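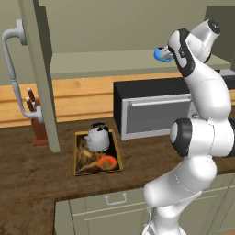
Simulierte Küche mit Roboterarm, Tablett und weißem Teekessel

Liste: Spielbetrieb-Handball
Von: Haris Ristić, Spielausschuss
Datum: 18. September 2023
Betreff: Re: Verlegungsanträge und Hallenzeiten in der Rückrunde

Sehr geehrte Damen und Herren Abteilungsleiter,
sehr geehrte Staffelleitungen,

auf die Anfrage der SG Lamptey nehme ich im Namen des Spielausschusses wie folgt Stellung.

> Sehr geehrter Herr Ristić,
>
> unser Verein hat für die Rückrunde bislang nur vorläufige
> Zusagen der Hallenverwaltung erhalten. Betroffen sind sechs
> Heimspiele der ersten Männermannschaft und der weiblichen
> B-Jugend. Nach der alten Regelung konnten wir Spiele bis
> zehn Tage vor dem Termin kostenfrei verlegen, sofern der
> Gegner zustimmte. In der neuen Fassung der
> Durchführungsbestimmungen finden wir diese Frist nicht mehr.
>
> Wir bitten um Auskunft, welche Frist nunmehr gilt und ob ein
> nachträglicher Tausch des Heimrechts weiterhin möglich ist.
>
> Mit sportlichen Grüßen
> SG Lamptey, Abteilung Handball

Die genannte Frist ist mit Beginn der laufenden Spielzeit entfallen. In der vergangenen Saison gingen beim Ausschuss 319 Verlegungsanträge ein, davon 67 in den letzten beiden Wochen vor dem jeweiligen Spieltermin. Diese kurzfristigen Anträge haben die Ansetzung der Schiedsrichtergespanne erheblich erschwert. Maßgeblich ist jetzt die Frist von drei Wochen. Geht der Antrag später ein, wird die Gebühr nach der Finanzordnung erhoben, auch bei Einverständnis des Gegners. Ausgenommen sind Hallensperrungen, die durch ein Schreiben des Trägers belegt werden.

Vorläufige Hallenzusagen sind im Meldeportal als solche zu kennzeichnen. Die Kennzeichnung ersetzt den Verlegungsantrag nicht. Sie bewirkt allein, dass die Staffelleitung bis zum Meldeschluss im Januar gebührenfrei einen anderen Termin innerhalb derselben Spielwoche einträgt.

Der Tausch des Heimrechts bleibt zulässig. Beide Vereine müssen ihm in Textform zustimmen, und das Hinspiel darf noch nicht ausgetragen sein. Bei bereits gespielter Hinrunde ist nur eine Verlegung in eine fremde Halle möglich – der gastgebende Verein bleibt dann für Zeitnehmertisch, Ordnungsdienst und Abrechnung der Schiedsrichterkosten verantwortlich.

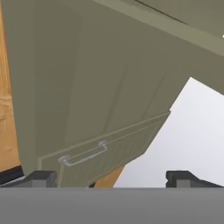
Für die Vereine im östlichen Bezirk weise ich ergänzend auf die Sporthalle Grekholm hin. Sie steht nach Abschluss der Bodenarbeiten wieder für den Spielbetrieb zur Verfügung und fasst rund 418 Zuschauer. Anfragen richten Sie bitte unmittelbar an den TV Jelness, der die Belegung koordiniert. Die Benutzung von Haftmitteln ist dort untersagt, dies gilt auch für die Männer-Bezirksliga. Gastmannschaften sind vorab darauf hinzuweisen.

Die Staffelleitung der weiblichen B-Jugend hat mitgeteilt, dass das Nachholspiel gegen den HC Nurnberg noch nicht terminiert ist. Beide Vereine werden gebeten, sich auf einen Termin zu verständigen und diesen im Portal einzutragen. Kommt keine Einigung zustande, setzt die Staffelleitung das Spiel an; eine weitere Verlegung ist in diesem Fall ausgeschlossen.

Rückfragen zu einzelnen Spielnummern bitte ich nicht über den Verteiler, sondern direkt an die zuständige Staffelleitung zu senden.

Mit sportlichen Grüßen

Haris Ristić
Spielausschuss, Bereich Spielplanung

--
Abmeldung von der Liste: leere Nachricht mit dem Betreff "Austragen" an die Listenverwaltung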